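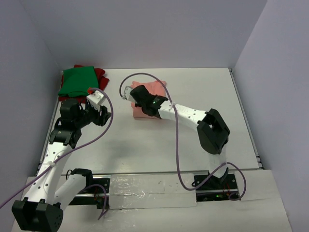

Putero Garment Steamer, 32 oz tank
Sold by Bendisholm Home Supply
In stock at the counter, ships Tuesday

The box says this steamer will "replace your iron." We've been selling irons long enough to have heard that before, and we don't believe it. What the Putero will do is take hanger creases out of knits, T-shirts and light dresses in less time than it takes to set up a board. If that's most of your laundry, keep reading. If you wear dress shirts five days a week, buy an iron and skip the rest of the page.

The tank holds 32 ounces and lifts out from the back. The hose is 7 feet long. You get one steam head, one clip-on brush and a folding pole with a hanger hook at the top. The pole is the weak part. It wobbles when fully extended, and Killian Huet, who runs our repair bench, replaces the collar on the display model more often than he'd like. Replacement collars are in the drawer by the register. Ask for the metal one.

About those claims

"Kills germs." Steam is hot, sure. Whether a quick pass over a sleeve does anything useful is another matter, and the maker sent us no test results when we asked. We'd wash the thing.

"Safe for all fabrics." No. Keep it off suede, waxed cotton and anything with glued trim. Silk can spot if the head spits, and this head does spit for the first minute or so. Point it at an old towel until it settles down.

"Removes odors." It took the closet smell out of a wool coat. It did nothing at all for a gym shirt.

"Classic 1955 styling." We have no idea what this refers to. It's a beige box with a hose.

Getting decent results

Pull the hem down lightly with your free hand and move the head slowly from the top. Keep your hand out of the steam. Knits like to be left alone afterward, so let the shirt hang until it's fully dry before you fold it. Most complaints we get are about people who put the shirt straight on and sat down in the car. 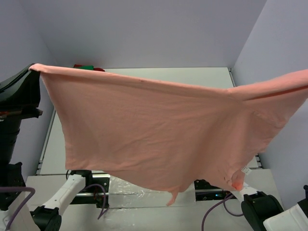 Can it put a sharp crease in pants?
It can't. A crease needs pressure, and a steamer has none. The optional crease clamp helps a little on thin cotton, but Léonie Marchal tried it here on wool trousers and went back to the iron.

Does it need distilled water?
The manual says tap water is fine. Ours scaled up by May on tap water, so we now fill it with distilled — a jug lasts a good while.

What we'd compare it with

The Flakinberg upright costs more and has a much better pole. Its tank is smaller, and the refill cap is awkward with wet hands. For one or two people we'd still take the Putero, mainly for the price. For a shop or a costume room, neither one. Ask for Dorian at the counter about the commercial units.

Returns are accepted if the tank has never been filled. Please empty it before bringing it in for repair.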